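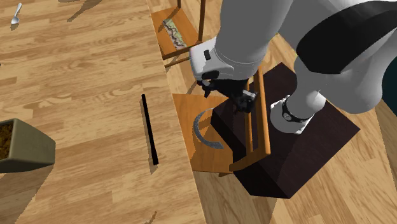
Subject: Re: [drama-wardrobe] The Ostel winter edit, and the grey coat
From: Jonatan Brekke
Date: January 23, 2025

Dear all,

Thank you for the answers to my first question about the Ostel edit. I have now read the magazine in paper form, which my sister posted to me, and I can correct two things I wrote before and answer the message below. I put my comments between the quoted parts, I hope it is readable for those who get the digest.

> I have seen the Ostel pictures only on my phone so forgive me if
> I am wrong, but is the grey coat on the main actress not the same
> coat from episode 7 of The Leung House? The collar looks the same
> and also the big horn buttons. If it is the same coat then it is
> not new season at all and they should not write "new season" in
> the headline.

It is not the same coat, but I understand the mistake very well, as I made it also. The coat from the series has a collar in the same cloth as the body. In the Ostel edit the collar is a darker wool, and you see it well on the double page where the whole family sits down to dinner. On the cover the light is so warm that the two greys become one. The buttons do look the same to me. I think they are simply a popular button.

What is the same is the cut of the shoulder. I wrote in December that the shoulder was "dropped", and a member corrected me off the list: it is a raglan sleeve, where the seam goes from the neck to the underarm. She is right and I was wrong. A dropped shoulder has the seam lower on the arm. I have now looked at my own coats and I have one of each, so I should have known.

> Also what do people think about the children's clothes? I found
> them too matching. When my cousins and I were dressed the same for
> a photograph we hated it.

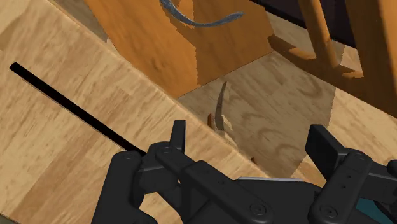 I liked the children's clothes more than you did, though I agree about the two smallest ones. The older girl has a mustard cardigan over a plain dress, and she looks like a girl who has chosen it herself. For the boy they used a velvet waistcoat which I think is from Vosix, although the credits on the last page say only "stylist's own". Vosix made one very similar for adults some years ago, with the same narrow piping at the pocket. If somebody has the old catalogue I would be glad to hear whether I remember it correctly.

My opinion on matching families in general is that it works when the colour is shared and the cloth is not. In this edit everybody is in brown, mustard or dark red, but you have velvet next to wool next to a silk blouse, and the eye does not get tired. The pictures from the previous winter had all the family in one printed fabric, and there I would agree with every word you say about your cousins.

> The price list made me laugh. 1549 for a scarf!! Who buys this.
> I know they are lent for the shoot but still.

The price of 1549 is for the scarf and the gloves together. It is badly laid out, the gloves are on the line below and the number stands beside the scarf. It is still too much for me. But I would like to say something in favour of the scarf, because my mother worked in a weaving mill and I look at such things. The edge is woven and finished on the loom, it is not cut and hemmed afterwards, and a scarf made that way keeps its shape for a very long time. Ekmont has a plain one with the same type of edge, and it costs much less. I have worn mine for 11 winters and it has only one hole, which was from a nail.

> Last thing. Does somebody know if there will be a second part of
> the interview? It stopped when she was just beginning to speak
> about leaving the series, and I turned the page and there was a
> perfume advertisement.

The paper magazine says on page 10, in very small letters, that the conversation "continues in our spring number". So yes, but we must wait. In the part that was printed she says that she chose her own dress for the dinner picture and that it belonged to her aunt. The shoulders were taken in for the day with only a few stitches, so that it could be given back as it was. I found this the best part of the whole article, and it is strange to me that they put it in a side box and used the large text for what she eats at breakfast.

She also says that the actor who plays her husband in the series was asked to take part in the edit and could not, as he was filming abroad. Some people on another forum had written that they do not speak with each other any more. I never believed it, and I am happy to see it denied, even if a magazine is perhaps not the most certain source.

Now two practical matters.

The first is the wardrobe index that we keep for The Leung House. I have filled in the first season as far as the wedding episode. What is still missing is the green evening dress with the covered buttons, which appears only when she comes down the stairs and then never again. My recording is too dark in that place. If you have a better one, please write down what you see at the neck and the cuffs, and please say if you are sure or only guessing. We had some guesses in the index earlier which were then copied to other pages as if they were facts, and it took a long time to have them removed.

The second is the list archive. Messages with very large attachments are still being held back, so please keep your pictures small and put no more than a few in one message. I have made mine smaller before sending.

Robot arm at the dining table, black bar in the gripper: 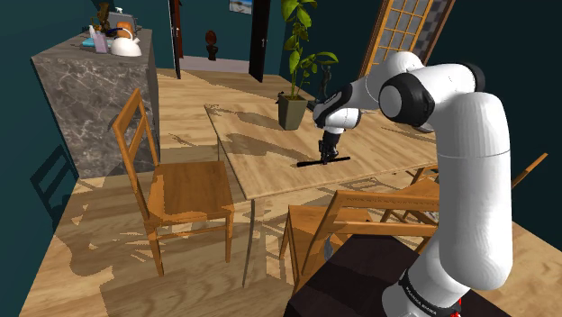
Placeholder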